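Tea and coffee for a neighborhood get-together, how much should I make?

Posted in Food & Gatherings by maplestreet_mo

Hi everybody! Our block is having its first get-together in April, on a Friday evening starting at 6, and I put my hand up for hot drinks before I'd thought about it at all (story of my life). We have 111 households on the list, but I've no idea how many people will really walk over. The hall has one big urn and a small kitchen with two outlets that I'm told don't like to be used at the same time. I drink tea at home and make it one mug at a time, so I'm lost. How much coffee do I brew, do I need decaf, and is it rude to only put out one kind of milk? Any wisdom is very welcome, and thank you in advance for being patient with me.

3 replies

brikby_baker
Depends how many show up. Ask people to RSVP. Decaf yes, after 6 I won't touch the other stuff.

hazelandoats
Oh, good for you for taking this on! I've done the drinks for our spring supper in Prorkambridge for 12 years and I still get butterflies while the urn heats up, so please don't feel silly for asking.

My rule is to plan on one cup per grown-up and then make half as much again. In the evening I split it evenly between decaf and regular. Put the decaf in the urn, as it's what people come back for, and keep the regular in a couple of those pump-top flasks. Mine is an old Sarantis that somebody left behind at a potluck and never claimed, and it keeps coffee nicely hot through dessert. Label them both in big letters. I forgot one year and heard from several people who were still awake at three in the morning!

Start the urn at least an hour early with cold water, and plug it in by itself if your outlets are as moody as you say. For tea, fill a second flask with plain hot water and set out a little basket of bags. Whole milk and one oat milk will keep nearly everyone happy. Sugar in packets is tidier than a bowl, though my mother would have disagreed. 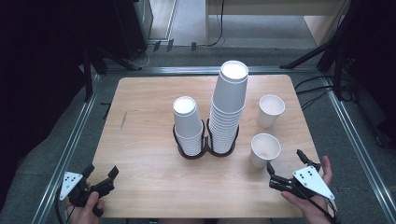
White paper cups and a double cup holder.

Put the cups at one end of the table and the milk and sugar at the other, so the people stirring don't block the people pouring. It makes such a difference to the line. And do have a trash can right by the milk.

wiretti_fan_club
Agree with most of the above, but I'd skip the regular coffee completely for an evening thing. We did that last fall and had one complaint, from my own husband. Also check whether the urn leaks before the day. Ours did, all over a box of napkins. Let us know how it goes!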